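2021-07-17

Evening, at the kitchen table, window open. I want to write this down before I forget in what order I thought it.
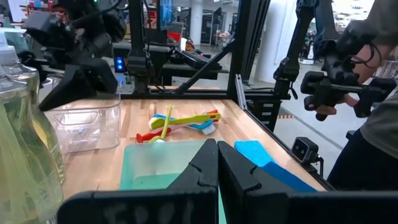 The rule about hands is the one I have been working on all day, and I still don't have a sentence I like. In the version I received from Tveit it says: "Personnel shall not enter the operating space of the manipulator while power is applied." It is clear, it is short, and at our bench it is broken many times before lunch. To work with these small arms means to go near them. A person leans in from the side of the table and puts a hand to the gripper, with the brushes and the sponge lying ready and the other jaws hanging over the clear container, and if I ask any of us at that moment "are you entering the operating space?", we will say no, I am only helping it a little. So either the rule is wrong or we are wrong, and I think a rule that everybody breaks in the same way should be written again.

I talked with Chinyere Ogbonna after the coffee. She has written such rules before, at Skonik, and she is more strict than me, which surprised me, as she is the one who laughs in meetings. She said the word "power" is the problem. For her there are three conditions of an arm and our people must have a name for each one: it is off, it is on and holding still, or it is on and something can tell it to move. The middle one is where people become too comfortable. The arm is quiet, it holds its position, it looks like furniture. She would allow a hand near the gripper only in the first and the second condition, and for the second only when the person who reaches is the same person who can give the command. I asked what happens if two people work together. She said then one speaks and the other one repeats, as on a ship. I wrote "as on a ship" in my notebook with a question mark, but the longer I think about it the better I like it.

My draft tonight:

Before you reach, say "hands in." Wait until your partner says "hands in" back to you. When your hand is outside of the table edge again, say "clear." No command is sent between these two words.

Maybe "table edge" is not good. The bench on the Govuvine line has a shelf in front and there you are never really outside. I could write "when your hand is back at your body," but in English this sounds strange to me. I will ask.

Then the head. I had nothing about the head in the first draft and I am a little ashamed of it. We all write about fingers, because fingers are what we think can be pinched. But a person who wants to see what the gripper is doing brings the face down to it. I do it myself, I have bad eyes and I want to see if the tips close evenly. Glasses are a small protection, they were not made for this purpose. I wrote: keep your head outside the reach of any arm that is on, also when it is not your arm. The last part is the important one. With two arms at one table you look at the one you are busy with and the second is somewhere above or behind, and you forget it has the same reach.

The bottles. I had a long discussion with myself about this. The task is a cleaning task, so it is natural that there is cleaning liquid on the table. But I don't want liquid on the same table as the electronics unless the caps are closed, and I want the bottles labeled on the side which the operator sees. Our labels turn around as soon as somebody puts a bottle back. Chinyere thinks I am going too far with the direction of the label. Perhaps. I kept the caps and I put the label sentence in brackets.

Also the handwriting on the gripper fingers. I like that people mark them, it is the right instinct, but half of the marks are rubbed so much that I can't read if it is a letter or a number. If a finger must be changed and we write in the log which finger, we have to be able to read it. New rule: printed mark, on the outside face, renewed when it can't be read at arm's length. A very small rule. It is probably the only one which will be followed without discussion.

I went through the whole list a second time and took out 5 points. They were true but they did not belong, for example that the floor should be kept tidy, which is in the building rules already. The old document from Cedumwood has 35 pages and I never met a person who finished it. I want ours to be 2 pages, and the hands rule must be on the first.

What I could not solve: who has the right to say stop. In the Tveit text it is "the responsible operator." In the real work it is often the newest person who sees the problem first, and this person says nothing, from politeness. I did the same in my first year here, I stood and watched a tray being pushed off the table slowly and thought, surely they know. I would like to write simply "anyone," one word. Chinyere says that the safety people will ask who signs for it. I will try it with "anyone present" and see if it comes back.

The trial of the new text starts in August, if it is approved. I have to send the draft before that to the Govuvine group, they want to read it with their own eyes and not hear it from me.

Too late now, the neighbors have turned off their light. Tomorrow: ask about "back at your body," find a better word for the middle condition. "Holding"? "Awake"? I like awake, but it is maybe too friendly for a thing that can break a finger.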